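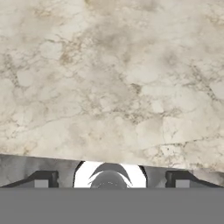
**Rhydian Humphreys**

I am three weeks into the trial of Brarkero, the simulation package from Nemix for testing grasps before you touch real hardware. I promised some of you a report, so I write it in pieces.

---

First, the wrist view. You choose a gripper, you choose a surface, and you get what the hand would see. I took marble for my tests. The veins are nice but the stone looks a bit soft and blurred, and there is no sharp reflection on it. My real counter at work shines like a mirror.

---

Why do I care about shine? My detector is trained on clean renders and then it meets a lamp. I asked support if glossy stone is planned. They answered the same evening, very polite — "under discussion."

---

Installation was easy. One download, one license key, one restart. The manual still has pages with the old menu names, so if you search for "Scene Kit" you will not find it. It is called "Surfaces" now.

---

Speed: I left it running overnight with 2000 resets and in the morning I had 2154 files, because it also saves the failed starts. Please switch this off in the settings before you fill your disk like me.

---

The part I like most is that the open fingers and their pads stay in the view. In Sakai, which I used before, the hand was hidden by default and I had to guess how far the pads were from the object.

---

The part I like least is the price. The trial is 60 days, then you pay per seat, and a small shop like ours needs only one seat for 20 hours in a month. I would be happy with an hourly plan.

---

Somebody asked if it works with the Corach controller. Yes, but only position commands. Force I could not make work yet, and I tried two evenings.

---

Next I put mugs on the marble, then thin plates — I expect trouble with the plates. If you have a good plate model with a correct rim, please send it to me. I can trade a decent set of spoons.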